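Search this site Enter keywords Go

Community Health Conversations: Keeping a Traditional Kitchen in a Hospital Setting

14 comments 38 shares

For patients recovering at Grasholm Regional Hospital, meals are planned to meet clinical targets for sodium, protein and texture. Until two years ago, the menu did little more than that for the large number of older patients whose daily diet at home is Chinese. Trays came back untouched, and families brought food in covered containers that the nursing staff had no means of checking against a patient's diet order.

Theda Hagedorn, director of nutrition services, and Tsz-kin Kuo, a clinical dietitian on the hospital's recovery wards, have led the work to change this. They met with the Community Health office in April to discuss how the menu was developed, what the department has learned, and what remains unresolved.

Ms. Hagedorn joined the hospital from a long-term care facility in Plorkon, where she managed a kitchen less than half the size of the present one. She describes her first months at Grasholm as a period of reading tray reports.

"The reports recorded how much of each meal was eaten, and they had been filed faithfully for years," she said. "What they did not record was why a meal was refused. We had a column for nausea and a column for pain. We had no column for a person who does not care for cold milk and toast at seven in the morning."

The department responded by interviewing patients and their relatives. Over one winter, dietitians spoke with 137 people, either at the bedside or by telephone after discharge. Mr. Kuo conducted many of the conversations in Cantonese and Mandarin, with assistance from Shih-chieh Wu of the hospital's language services office.

"Most people began by telling us the food was fine," Mr. Kuo said. "Older patients in particular do not wish to complain to someone in a uniform. If I asked what they had eaten for breakfast the week before they came in, the conversation changed. They talked about congee, about who cooked it, about how thick it should be. One gentleman spent a good part of an hour explaining to me why his wife's was better than his sister's."

Congee became the first item on the new menu. It presented fewer clinical difficulties than the department had expected. Rice porridge can be prepared without salt and seasoned separately, it holds its temperature well, and its thickness can be adjusted. Patients on modified-texture diets still require review by a speech-language pathologist, as plain congee may separate as it stands and is not suitable for every swallowing plan.

Equipment proved a greater obstacle. The main kitchen was designed for cooking in large batches and chilling for later service. Wai-kit Liao, the production supervisor, tested the recipe repeatedly before arriving at a method that survived reheating.

"Mr. Liao is a patient man and he was very nearly out of patience," Ms. Hagedorn said. "The first batches set like plaster. He now cooks it looser than anyone would serve it and lets the holding cabinet finish the work. It is written on a card above the kettle, and the card is laminated."

The menu now includes six dishes in regular rotation, among them steamed egg, a ginger chicken soup, and braised winter melon. Hot water is offered with every meal as a standard choice. Mr. Kuo considers this last change the most significant of all, although it required only a line on the menu form and a second urn on each ward.

Recommended additions are reviewed twice a year. Some have been declined. A pork and preserved egg congee, requested by several families, could not be brought within the sodium limit without losing the ingredient that gives it its character. Mr. Kuo explained the decision to the families himself.

"I would sooner tell someone that we cannot make a dish than hand them a version of it that their mother would not recognize," he said.

Foods with a traditional association with healing have required particular care. Families commonly ask whether a relative may have soups prepared with dried fruits, roots or herbs after surgery or childbirth. The department's policy distinguishes between ingredients in ordinary culinary use and concentrated medicinal preparations. The former may be approved by a dietitian after a review of the diet order. The latter are referred to the pharmacist, Tsz-kin Yeh, whose office maintains a reference list of known interactions with prescribed drugs.

Ms. Hagedorn acknowledged that the line between the two is sometimes difficult to draw. "The same root may be in a stew on one ward and in a tincture on another," she said. "We ask families to show us what they have and to tell us how it is prepared. In return, we undertake not to treat the question as a nuisance. I have had to remind my own staff of that, and on one or two occasions I have had to remind myself." 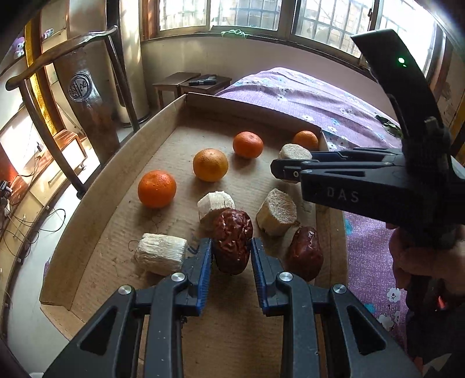
May relatives bring jujubes and fresh citrus for a patient to eat?

Both are welcome on most diet orders, provided that the ward nurse is told before they are given. Dried jujubes are high in sugar for their size and should be counted by patients who monitor carbohydrates. The pits must be removed for anyone with a swallowing precaution. Citrus is reviewed individually for patients with kidney disease, and certain varieties, including grapefruit and pomelo, can interfere with some medications.

Mr. Kuo noted that a gift of fruit often has a meaning apart from nutrition. Around the Lunar New Year, the wards receive a great many oranges and tangerines, and patients who are not permitted to eat them may still wish to keep them at the bedside. The infection prevention team has agreed to this on the general wards. It does not extend to the transplant unit, where fresh produce is restricted.

Further work is planned. The department intends to revise the tray report so that a refusal can be recorded with a reason in the patient's own words. A shared recipe file is being prepared with the rehabilitation center at Korkine, which receives many of the hospital's patients after discharge and has asked to offer the same breakfast.

Asked what advice she would give to a hospital starting on similar work, Ms. Hagedorn recommended beginning with a single meal. "Choose breakfast," she said. "People are least willing to be adventurous at breakfast -- and a patient who has eaten in the morning will usually get up for the physical therapist."

Families with questions about food brought from home may speak with the charge nurse on any ward or ask for the dietitian on duty. Printed guidance is available at the Lau Pavilion information desk in English, Spanish, and traditional and simplified Chinese.

14 comments 38 shares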